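Handout 4: Learning to pick in simulation before touching the real arm
Robot Learning module, Kerkley 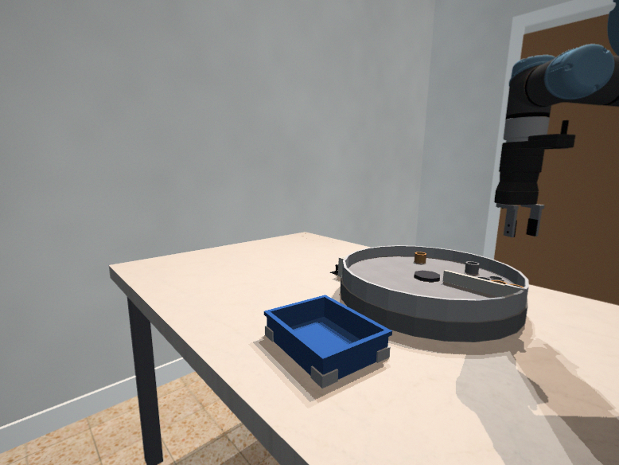

Porelari teaching group, module tutor
June 3, 2018

Welcome back, everyone! Today's method is domain randomisation, and I do hope you'll enjoy it as much as I do. We train the picking policy on our simulated table (round container, blue tray, parallel gripper), changing the friction, lighting and part positions at the start of each of 300 episodes. With the lighting fixed, our policy managed 45 good grasps in 100 trials; with everything varied it reached 74, which pleased us no end. Please bring your own plots next time.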